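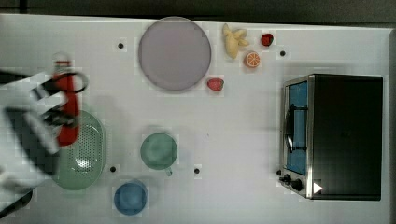
Service Robotics II
Handout 6: Clearing, loading and heating. What counts as a finished chore?
Instructor: Pallavi Uniyal
Lab supervisor: Ilari Saarela
Revised 2021-06-29

6.1 Scope

Handout 5 ended with grasp planning for a single known object. We now move to chores, meaning sequences in which the objects vary and the result is judged by a person who wants the kitchen usable again. The question for this unit is whether present machines can do such work unattended. For most of the tasks below the answer is no, and the reasons differ from task to task. Keep them apart in your lab report.

6.2 Terms

Skill. One motion with one goal: pick up the mug, turn the knob, pull the oven door.

Chore. A set of skills plus the decisions between them. "Put the dishes away" is a chore.

Intervention. Any contact by a person with the robot, the objects or the controller after the start signal. A word spoken to the robot counts if it changes what the robot does.

Completion. The end state matches the written goal, with no intervention. Partial completion is recorded separately and is never averaged into the completion rate.

6.3 Why a counter is hard

A factory cell fixes the part, the pose and the lighting. A counter fixes almost nothing. Four sources of difficulty come up repeatedly.

Thin parts. Straps, wires and narrow handles return few depth points. A planner working from the depth image may treat the space they occupy as free and sweep an object's loop into its neighbor. Width of the solid body tells you nothing about the volume the whole object needs when it is carried.

Low, wide objects. A plate lying flat gives a parallel gripper little to close on. Usual workarounds are to slide the plate to an edge, tilt it with one finger, or use suction. Each adds a step that can fail.

Holes. A colander is a poor suction target. Gripping the rim works if the rim is reachable, so the order in which neighboring objects are removed matters.

Appliances. A toaster oven combines a hinged door, a handle and rotary knobs. The door requires compliant control along an arc. The knobs require the machine to know the present setting before it turns anything, and the setting must be read again afterward.

6.4 Case: the Tremus trials

Elsa Pesonen and Phong Ninh ran the Tremus arm through 643 single-skill attempts in April, using play food and ordinary kitchenware. Single picks of bowls and mugs were reliable enough that they stopped being interesting. The team then chained skills into a chore: clear the counter, put the fruit on the plate, open the oven. Of 48 chained runs, 19 reached the goal state without intervention.

Two points from their log deserve attention.

First, most failed runs contained no failed grasp. The arm picked up the right object and put it somewhere that blocked the next step, commonly in the path of the oven door. Grasp success is therefore a weak predictor of chore success.

Second, the arm did not notice. In 15 of the failed runs the controller reported success. A person would have seen the fruit on the counter beside the plate and corrected it in a second. Detecting one's own error is a separate capability and has to be tested separately.

6.5 Comparison with the shop floor

Itsuki Maruyama's notes on the Flosteo kitting line (course reader, part 3) describe much the same motions: pick from clutter, place in a tray, close a lid. The line runs for full shifts. The hardware is no better than ours. The trays have locating pins, the parts arrive in known orientations, and an operator clears jams. If you count the operator's visits as interventions under 6.2, the line's record looks a good deal more modest.

A vendor claim of "fully autonomous" should be read with this in mind. Ask who resets the workspace between cycles.

6.6 Provisional assessment

Picking rigid tableware from an uncluttered surface: usable now.
Sorting mixed items by type: usable if the item list is closed.
Handling cords, straps and loops: unreliable.
Operating an unfamiliar appliance: unreliable; a familiar one, fair.
Recovering from its own misplacement: rarely seen outside demonstrations.
Cleaning up after a spill: not attempted in this course.

6.7 Exercises

1. Write a goal state for "clear the counter" that two graders would apply identically. State where each object ends up, including the ones that stay.

2. A chore has six skills, each succeeding 95 percent of the time, independently. Compute the expected completion rate. Then explain why the independence assumption fails for the oven door.

3. Propose a check, using only a wrist camera, that a strapped object has been lifted clear of its neighbors.

Reports go in the Sastarier folder. Read the Zapata chapter on compliant door opening before the next lab; Ilari will assume you have.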